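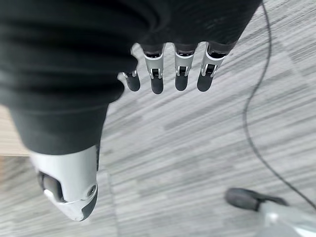

Travel > Gear > Comfort > Review: Skukard inflatable footrest

The Skukard is an inflatable footrest for economy seats. It fills the floor space between your seat and the one in front, and it raises the feet to one of three heights depending on how many chambers are filled. I used it on two long flights, a 16-hour overnight sector and a shorter daytime return, both in standard economy, window seat out and aisle seat back.

Packed, it is a flat pouch that fits the outer pocket of a small backpack. Unpacked, it is a block with a flocked top surface and plain coated sides. Each chamber has its own valve: a wide one-way flap for filling and a larger opening underneath for dumping the air. The valves are the best part of the product. The flap holds without a cap, so you can stop for breath halfway through a chamber and lose nothing.

Inflation by mouth took 33 breaths for all three chambers. The maker, Grirnach, sells a small hand pump separately. I tried it at home and went back to blowing. The nozzle has to be held against the valve with one hand while the other works the pump, and in a seat with a tray table 10 inches from your chest there is no room for the second elbow.

Fill it after the climb. Cabin pressure drops as the aircraft gains height, and a chamber filled hard at the gate will be harder still at cruise. The leaflet says to leave it at three-quarters firmness and I would follow that. On descent the reverse applies and the block goes soft, but by then it has to be stowed anyway.

At the middle height my knees were level with my hips and the front edge of the seat no longer pressed on the back of the thigh. I am 5 ft 9. Hermine Wallner, who is 5 ft 2 and flew the return with me, preferred the full height and slept on it for most of a film and a meal. For anyone over 6 ft I doubt the top chamber is usable, as the knees will meet the seat back.

Stability is average. The base has no grip pattern and the block slides forward on carpet when you push against it. It stops at the seat rail in front, so in practice you find its resting place in the first few minutes and leave it there. The strap meant to anchor it to your own seat leg was too short on the outbound aircraft. On the return it reached, and the sliding stopped.

Check the airline's rules before you buy. Some carriers ban these devices outright and others allow them at window seats only. My outbound crew looked at it and said nothing. On the return I was asked to deflate it when the passenger beside me wanted to get out, a fair request, and deflation took less time than his seat belt.

Noise is a minor fault. The coated sides squeak against trouser fabric until the block has settled. The flocked top also collects lint and needs wiping with a damp cloth. The seams showed no wear after the two flights, and a chamber left filled at home overnight was still firm in the morning.

The older Skustetti, by the same company, has a single chamber and costs less. It is lighter, but with one height only it either suits your legs or it doesn't. I would pay the difference.

Rating: 4 out of 5. One point off for the strap.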